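What I Learned from an Open Day with No Robots in the Room

Nov 22, 2024

Last month I drove to Skollport for the open day at Pekora, a firm that teaches robot arms to do kitchen work. I had expected counters, pans and maybe a smell of food. The demonstration was on a wall screen. Everything we were shown was a simulation, and I want to argue that this was the right thing to show the public, with one complaint attached.

The project is called Traltard. It puts a white arm in a computer-made kitchen and gives it ordinary jobs at the stove and the counter. The staff told us they had run 2765 trials in October, in kitchens that differ in their layout and colors. Running that many in a real kitchen would take far longer and cost a good deal in food and broken dishes.

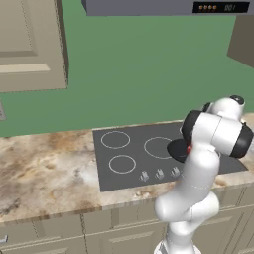
My first reaction was disappointment. A man behind me said he could have watched this at home, and he had a point. People come to an open day to stand near the thing itself. When a real arm moves you hear the motors and you take a step back, and that tells you something a screen can't.

But I have been to the other kind of event too. At the Nair trade hall a few years ago I watched an arm pour a drink for a crowd, over and over, with the cup always on the same spot. It looked finished. When I asked what would happen if the cup was moved, I was told that was outside the demonstration. I left knowing less than I thought I did.

At Pekora we could ask for changes. One visitor wanted the starting position of a pan moved, and the operator did it on the spot. The arm missed. It missed again on the next run, and on the third it took hold of the rim. Watching those two misses was the most useful part of my day. A company that lets strangers see its machine fail is telling them where the work stands.

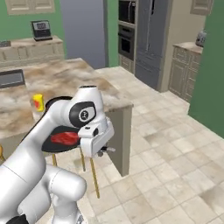

The Traltard arm at the kitchen island, with raw meat in the pan.

Now the complaint. The handout said the arm had completed 644 tasks out of 1321 in the last test set. That is just under half, and I respect them for printing it. The handout did not say that every one of those tasks took place in software. The guide said so when asked, but a family flipping through the sheet on the way home could easily take it for a record of real cooking. One sentence at the top would fix this.

The difference matters. A drawn steak does not slide around in its own juice unless somebody has written the rules for that. A drawn floor has no grease on it. The people at Pekora know this better than I do, and they were open about it when we spoke. They plan to move to a real test kitchen next year, and they said they expect the numbers to drop at first.

I hope they invite the public back for that, drop and all. Skollport has put 3000 dollars of town money toward the open days, a small sum – but it is our money, and it ought to buy a plain look at the work. I would ask the town to set two conditions for the next one. Say clearly on every sheet what was simulated and what was real. And let visitors move the pan.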